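Home | Forums | Shop Floor | Search | Log in

Packing line robots - what happens to the hand packers?

**clamp_meter**
Gavberg is replacing two of the six hand-packing stations at our site with a two-arm cell. The vendor, Dema, has the layout in simulation. The packers were told no jobs go, but duties change. Has anyone been through this?

**mridgeway**
Yes, at Clollonura. The cell took the repetitive picks. What stayed with people was clearing faults, restocking trays and odd shapes. Fault clearing was not in anyone's job grade, and it took until March to fix that. Get it in writing first.

**tray_liner**
I disagree that the grade is the main issue. Pace is. Our packers used to set their own rhythm. Now they wait on the cell, then rush.

**clamp_meter**
Simulation view, right arm at the teal tray, left hand open: 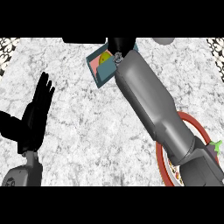
Re: Reach and handover

**mridgeway**
Look at how much of the table that right arm covers. It passes over most of the red-rimmed plate. If a person has to restock there, the arm must park first - ask Dema for the park time and whether it counts as downtime against the shift.

**tray_liner**
A render tells you reach. It says nothing about who gets called when a pick fails. Ask for that too.

**clamp_meter**
Both are on my list for the review.

Filed under: Automation > Jobs and Training

Comments (3)

Ásdís Eskildsen: We kept one manual station for training. Worth the floor space.

ekwueme_fan: Same pace problem here, three shifts.

boxcutter: Did the pay grade change get backdated?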